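Home Topics A–Z Recent changes Log in

Colour and appetite

Colour and appetite is the name commonly given to a group of claims holding that the colours of a room, a plate or a package change how much people eat and how quickly. The best known says that warm colours, above all red and orange, make people hungry, while blue puts them off. The claims are repeated in decorating guides, restaurant trade papers and slimming books. The evidence for most of them is thin.

Origins

The idea is usually said to be ancient, though writers who say so seldom name a source. In its modern form it belongs to the twentieth century, when paint makers and shop fitters began to sell colour schemes on the strength of what they were supposed to do to customers. Many of these schemes were backed by in-house trials that were never published. A story often told about a dinner party held under coloured lights, at which the guests felt ill on seeing the food, appears in several versions with different hosts and different menus. It should be treated as an anecdote.

The orange wall

The claim for orange is the most specific. It is said to speed up eating and raise spending, and for that reason to suit canteens and cafés with a high turnover of tables. The usual proof offered is that many cheap restaurants use it. This shows only that owners copied one another, or believed the same advice. Orange paint also hides certain stains well and was fashionable for long stretches, and either would account for its spread.

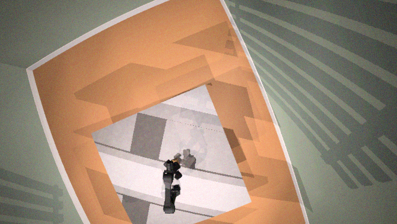

The most quoted test is the Sketham canteen trial, in which one of two dining halls was repainted orange and the other left cream. Sales were compared over 90 days and covered 3,591 meals. The orange hall sold more. Anselmo Huamán, who later went through the records, pointed out that it had also been given new lighting and a shorter queue in July, partway through the trial, and that the two halls had never sold equally to begin with. Once the earlier difference was allowed for, little was left to explain. The trial is still cited without his objections.

Plates and packets

Work on crockery has fared slightly better. Some studies report that people serve themselves less when the food stands out clearly against the plate. Others found no such effect, and several used so few diners that a single hungry guest could have tipped the result. A test run by the tableware firm Firkness had 20 diners. Its brochure called the findings conclusive.

Colour does affect what people expect food to taste like, and this is much better supported. A drink dyed red is often described as fruity whatever its flavour. Expecting a taste is a different matter from wanting a second helping, and popular accounts tend to run the two together.

Criticism

Ronaldo Maglaya has argued that the whole subject suffers from a failure to say which orange is meant. Shades sold under that name run from pale peach to near brown, and a paint looks different by daylight and by lamp.

We use cookies to improve your visit. Accept Manage settings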